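Section 4: Setting Up the Play Kitchen

Applies to the Phromma kitchen set and the Wurnia sound module

Welcome to the fun part! By now the cabinet should be standing on its own feet with all the panels locked (if it still rocks, go back to Section 3 and check the two rear cams). In this section you'll fit the sound module, put in the batteries, pair the kitchen with the Ircombe story cards and set a volume everyone in the house can live with.
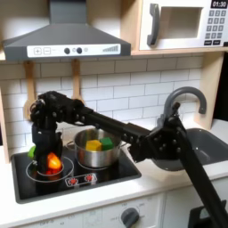
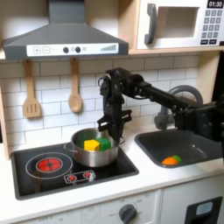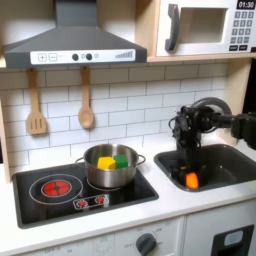
Before you start

You'll need a small Phillips screwdriver, 4 AA batteries (not included) and the flat gray pouch from the bottom of the carton. The pouch holds the module, its short cable and two spare screws. Please keep the spares! They're an odd length and hard to match at a hardware store.

CAUTION: Small parts. Keep screws, battery covers and the empty pouch away from children under three until the job is done.

4.1 Fitting the sound module

1. Lay a towel on the floor and tip the cabinet gently onto its back. Two adults make this much easier.

2. Find the square opening under the counter. The label beside it reads WURNIA.

3. Slide the module in with the speaker holes facing down. It should go in with a soft click.

4. Plug the short cable into the white socket. The plug only goes in one way, so if it resists, turn it over and try again.

5. Tighten both screws until snug, then stop. The plastic posts can strip.

Note: Older cabinets have a round socket. An adapter is available from Trumemberg customer service; have your proof of purchase handy.

4.2 Putting in the batteries

1. Loosen the screw on the battery cover. It stays attached to the cover, so don't try to pull it out.

2. Insert the batteries, following the + and - marks molded into the tray.

3. Close the cover and tighten the screw.

4. Stand the cabinet up again and move the power switch to ON. You'll hear a short rising tune — we love this bit, and children usually come running.

CAUTION: Do not mix old and new batteries, or alkaline and rechargeable ones. Take the batteries out if the kitchen will be stored over the summer.

4.3 Pairing the Ircombe story cards

Each card starts a little cooking story: soup for a rainy day, pancakes for a bear, a birthday breakfast that goes a bit wrong. There's so much to explore, and the stories change depending on the order of the cards.

1. With the power on, hold the module's round button until it beeps twice.

2. Lay the blue starter card flat on the counter, directly over the module.

3. Wait for the long chime. Pairing is now complete, and every other card in the pack will work.

If you hear a low buzz, lift the card, wait a moment and begin again from step 1. Metal trays under the card can block the signal.

4.4 Volume and sleep

Press the button once to step through the volume levels. The module goes to sleep by itself when no card is used, and any card will wake it.

Cleaning: Wipe with a damp cloth and dry well. Cards are rated for 1000 uses and can be wiped too, but please don't soak them.

Continue with Section 5, Wall Anchoring, before letting children play.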